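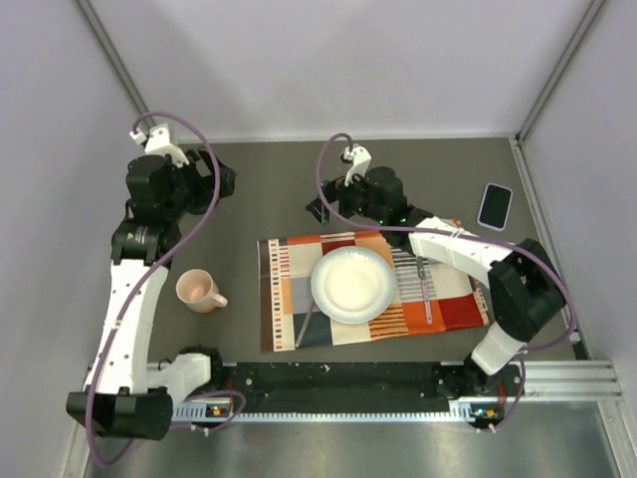 Place setting on the gray table, with the patterned mat, white plate, knife and fork, pink mug and phone.

Jun 22, 2020

Came in meaning to finish the plate notes and spent most of the morning on placemats instead, which I suppose is how it goes with table settings. You move one thing and then everything else looks wrong.

The question Deepak left me with last week was whether the everyday setting should have a phone in it at all. His view is that a setting is what you lay before anybody sits down, and nobody lays a phone. Mine is that if we are writing down how people really eat a weekday breakfast, the phone is as much a part of it as the fork – at my house it gets to the table well before the food does. So the phone is in for this round, and Deepak can write his objection in the margin if he likes (there's plenty of margin, I've left it on purpose).

The patterned mat stays too. I do like it. I had half decided to go back to a plain one, since a busy pattern can make it harder to judge whether the cutlery is straight, and I caught myself lining the knife up with the pattern when I should have been lining it up with the plate. After that I laid it again by looking only at the rim of the plate, then checked with the steel ruler. Better. Anyone else doing this, please ignore the pattern completely. The edge of the mat is fine to use, but smooth it down first, from the middle outward with the flat of the hand.

Order of laying, so we all do it the same way: mat, plate, fork, knife, mug, phone. I tried putting the mug down second and kept reaching across it for everything that came after. Devendra lays his cutlery first and drops the plate into the gap, and he is quick at it, but his gap comes out a little different every time. I'd like us to stay with plate first until we have a full set of notes, and then he can show us all up if he wants to.

Measurements. I'm using 127 mm from the center of the plate to the inside of the fork handle as the starting distance, and the same for the knife. This is for the white plates only. The bigger ones from Hidton will need more room, and I haven't had them out of their box yet. Handle ends level with each other, and a finger's width in from the edge of the mat. My finger, I should say, so perhaps that wants a proper number too. Harsh has much larger hands than I do.

The mug I went back and forth on. The pink one is the one everybody picks up first when they come in for coffee, and I've had to fetch it back from the sink more than once, so I've now put a strip of masking tape under it with TABLE SET written on. Please leave it be! There are other mugs on the shelf over the kettle. For the notes, say which way the handle points each time, as we forgot to do this in January and then could not tell the left-handed settings from the right-handed ones.

I rang Aidan about the napkins. He says the Cloreta ones are still on back order and he has found some from Kushwaha that might do, a heavier cloth. He'll send a couple over and we can see how they fold. Until they come we go without, and I don't want paper ones standing in, they slide about and you end up fussing over them all day.

Washing up: the plate gets a rinse and a proper dry with the linen towel between rounds, including the underside. A damp foot ring leaves a mark on the mat and then it has to go over the rail for an hour. Wipe the gray tabletop with the soft cloth, no spray, please. Dinesh used the lemon stuff once and it left a haze that took two goes with warm water to lift.

Things to pick up next time:
Open the Hidton box and try one of the bigger plates on the same mat.
Lay the setting again with the phone screen down and then screen up, and write down which we prefer.
Ask Harsh for a real measurement in place of "a finger's width".
Dessert spoon. We have been putting this off. Deepak wants it above the plate, I want it beside the knife, and Devendra says he has never owned one.
Buy more masking tape, the wide kind.

Left the mat and plate notes in the blue folder, the cutlery sheet is clipped behind them.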